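Diary of the Artistic Office
February 29, 2024

The recording agreement with Cuvura was signed this morning. Ms Paraskevi Bakalis will record the duet "Fulico" in Greek and in English, with Leonidas Alexiou taking the second voice. The Office has asked that both names appear at the same size on the cover. Cuvura has agreed to this in writing.

The running order for the August program was also settled. It now stands at 18 songs, with the duet placed directly after the interval. Mr Alexiou would have preferred it earlier; his view has been noted.

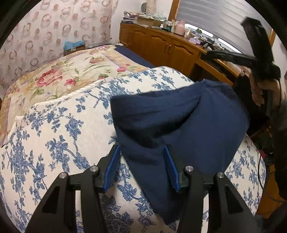 Afternoon: the Widetti Theatre

The theatre confirms a capacity of 2,913 for both evenings. Of these, 200 seats are to be held for students of the conservatorium, and a further 200 in the upper circle will be released only when the lighting plan is approved. The Panicker studio has been booked for rehearsals, piano included – tuning is at our cost.

Ms Bakalis sang through the second verse at the close of the meeting. The key has been lowered by a semitone and the new parts will go to the copyist tomorrow. I found the lower setting much the better of the two, particularly in the Greek text, and said so.

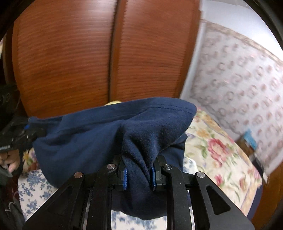
Vol. 4, p. 37

Matters carried forward: the wording of the cover credit in Greek, the colour of the printed program, and the travel claim from Mr Alexiou, which arrived without receipts. The cheque to the arranger was posted before five. No reply yet from the string players – I shall write to them again in the morning.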